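Equipment Review: The Noneva Cell Setup Kit for Single-Arm Workstations
Prepared by Wulan Teoh, Laboratory Equipment Office, October 2023

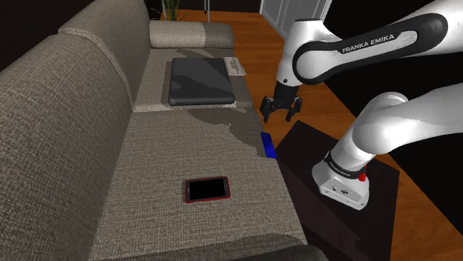
The Noneva kit was acquired to shorten the time between placing an arm at a new station and releasing that station to its users. It covers base alignment, gripper mounting, reach marking and the matching of a real station to its simulated counterpart. The office has used it on every single-arm station commissioned or relocated during the review period, and this report records how it performed and whether further sets should be purchased.

Contents and condition on delivery

The kit arrives in a hard case with foam inserts. It contains a base template, two leveling gauges, a torque driver with four bits, a set of flange dowels, a pointed calibration tip, a roll of low-tack marking tape and a printed manual. A license for the layout software is included and is tied to one computer. All parts were present on delivery. One bit was loose in the lid and had marked the foam, without damage to the bit itself.

The manual is clearly written and follows the order in which the work is done. Its torque table is printed on the inside back cover, where it can be read with the booklet propped open. The office would have preferred a laminated card.

Base alignment

The template is the strongest part of the kit. It is set on the mounting surface, squared to one edge and marked through at the bolt positions. Staff who had not used it before were able to place a base correctly at the first attempt. Under the previous method, which relied on a steel rule and a second person, bases were frequently shifted once or twice after the first trial movement.

The leveling gauges are accurate enough for the purpose. They should be read with the arm in its folded position and again with the arm extended toward the work area, and the manual is right to insist on both readings. On one station the two differed enough to show that a foot under the mounting plate had not been tightened.

Stations arranged around household furniture require more care than bench stations. A sofa seat is low and deep, and its front edge is where small articles tend to be placed. A phone or a laptop lying on a seat cushion must be approached from above, with both fingers clear of the fabric until the final part of the descent. The base must therefore stand close enough for the wrist to remain vertical across the seat, yet far enough away for the elbow to fold without meeting the backrest. The template provides no guidance on this distance. It has to be established in the layout software.

Layout software

The software reproduces the station as a simulated room in which furniture, arm and articles can be positioned before anything is moved on the floor. The office tested it with a Franka Emika arm standing beside a long fabric sofa, with a laptop, a smartphone and a small flat blue object distributed over the seat. Moving the base and recalculating the reachable area is quick, and the result is easy to interpret.

The rendering of light and shadow is better than expected at this price. Shadows cast across the seat and over the lid of the laptop are uneven in the way that users of camera-based systems need to plan for. A dark article in shadow is a harder target than a bright one on plain fabric, and it is useful to learn this at the layout stage.

Two weaknesses were noted. Upholstery is treated as rigid, so that a finger pressed into a cushion is reported as a collision when a real cushion would give way. Areas beyond the modeled floor are left black, and inexperienced users took this for a display fault. Neither prevents the work from being completed, but both should be addressed in the manual.

Gripper mounting and calibration

The dowels fit the flange without play. The torque driver releases cleanly and held its setting over 100 tightening operations, after which it was checked against the reference instrument belonging to Sigrun Ljungberg's workshop and found to be within its stated tolerance. The calibration tip is adequate. It is slightly short for use with the longer Doolan fingers, and the gripper must be removed before it can be fitted, a step that adds several minutes each time.

After calibration, staff should open and close the empty gripper above the work area and watch both fingers for equal travel. The manual places this check at the end of the procedure. The office has moved it forward, before the reach markings are taped down.

Routine care

Noneva recommends inspection of the mounting bolts every 14 days. This interval has proved reasonable for stations in daily use. Cables should be looked at during the same visit, particularly where they leave the base. The marking tape lifts from sealed wood floors without residue but becomes difficult to remove if left in place for several months.

Comparison

The Jastico set costs less and has a better case, but it includes no software and its template fits only one base pattern. The office considers it suitable for a workshop with a single type of arm and no plans to rearrange its stations.

Cost and recommendation

The kit was purchased at $3,075, including the first year of the software license. Renewal is charged separately. Replacement tape and bits were obtained from Wurkerico and arrived promptly.

The office recommends the purchase of one further kit for the second floor laboratories. The order should be placed in December, when the revised edition of the manual is due. Requests to borrow the existing kit should be sent to the Equipment Office with the station number and the model of gripper in use.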